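Laborbuch, Tisch 2, 2019-02-26
Eingetragen von Liviu Enache, gelesen hat bis jetzt nur Sunita (bitte auch Hervé und Rongrong, es geht euch an!)

So, ich schreibe die Regeln für die Küchenaufgaben jetzt endlich mal zusammen, weil wir sie sonst bei jeder Besprechung neu erfinden. Im November hatten wir das schon einmal halb fertig, der Zettel klebte am Schrank und ist dann mit dem Schrank umgezogen. Crescencio meint, er hätte noch ein Foto davon auf dem Handy. Hat er bisher nicht gefunden.

Anlass war die Übergabe an Preltura. Die wollen unsere Aufnahmen nur nehmen, wenn alle Bediener nach demselben Ablauf arbeiten, und da hatten sie beim letzten Durchgang leider recht: Bei mir fängt eine Episode mit offener Ofentür an, bei Rongrong mit geschlossener, und Hervé macht es je nach Laune. Von den 801 Episoden im Ordner Ondura müssen wir deshalb mehr als 23 neu beschriften. Das mache ich, ich habe mich gemeldet, selber schuld.

Was ab jetzt gilt:

Vor dem Start
Matte glattziehen, Kabel am Handgelenk einmal per Hand durch den Bogen führen und schauen, ob es irgendwo hängen bleibt. Statusleuchten an beiden Sockeln müssen grün sein, bevor jemand die Führungsarme anfasst. Not-Halt drücken und wieder lösen, jeden Morgen, auch wenn am Vorabend alles lief. Wer ihn drückt, trägt sich ein. Hände sind ab da draußen, auch für "nur schnell die Schale geraderücken" (Hervé!).

Ofen
Die Tür ist beim Start der Episode offen, ganz heruntergeklappt. Der Stecker ist gezogen, solange wir Greifen und Ablegen üben. Mit Hitze fahren wir erst, wenn Sunita die Freigabe unterschrieben hat, und dann sind immer zwei Leute am Platz. Kein Greifer bleibt über dem Ofen stehen, wenn geheizt wird, der Arm fährt vorher in die Parkposition. Für die kalten Übungen darf er dort warten, aber mit offenen Backen und ohne Kontakt zum Gehäuse.

Lebensmittel
Was einmal im Greifer war, isst keiner mehr. Klingt selbstverständlich, war es letzte Woche offenbar nicht. Die Finger werden nach jeder Reihe abgewischt, Krümel auch aus den Ritzen, sonst rutscht das nächste Stück. Alutassen kommen nach drei Durchgängen weg, die verbiegen sich sonst so, dass der Rand jedes Mal woanders liegt.

Greifkraft: Für alles Knusprige nehmen wir das Profil "Prirel" mit der niedrigen Schließkraft. Das alte Profil ist für Dosen und Schraubgläser und bleibt auch dafür. Ich habe heute früh die Spiralkartoffeln damit probiert und durfte danach saugen. Mit Prirel ging das Anheben deutlich besser, man muss nur oben anfassen und langsam hochziehen, damit das Ding nicht pendelt. Rongrong greift lieber schräg von der Seite, darüber reden wir noch, bis dahin bitte von oben!
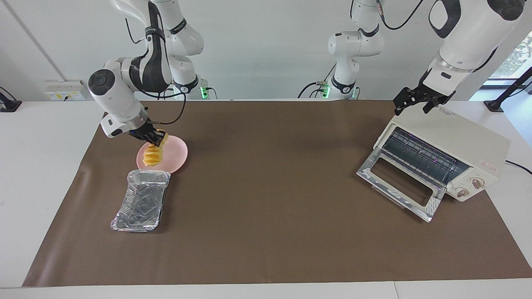 Spiralkartoffel am rechten Arm, knapp über dem rosa Teller. Linker Greifer offen über der hinteren Oberkante des Ofens, Tür unten, Alutasse leer.

Zum Ablauf bei zwei Armen: Es bewegt sich immer nur einer im Bereich zwischen Teller und Ofen. Der andere wartet, und zwar so, dass man seine Backen von vorne sieht. Wenn beide gleichzeitig rein müssen, wird das vorher angesagt und im Protokoll als eigene Variante geführt. Ich weiß, dass das die Episoden länger macht. Liang (der Auswerter, das Skript meine ich) kommt mit langen Episoden gut klar, mit Kollisionen überhaupt nicht.

Abbrüche werden nicht gelöscht! Fällt etwas herunter, läuft die Aufnahme zwei Sekunden weiter, dann Stopp, dann Vermerk "Abbruch" mit Grund. Preltura will die Fehlversuche ausdrücklich haben, und wir brauchen sie auch selbst.

Offen:
- Brauchen wir eine Markierung auf der Matte für den Teller? Ich bin dafür, Sunita dagegen, sie möchte mehr Streuung in den Startpositionen.
- Wer bestellt Alutassen nach?
- Hervé fragt noch wegen der Schutzbrillen beim Heizen.

Morgen mache ich mit der zweiten Reihe weiter, gleiches Profil, diesmal mit Ablegen in der Tasse.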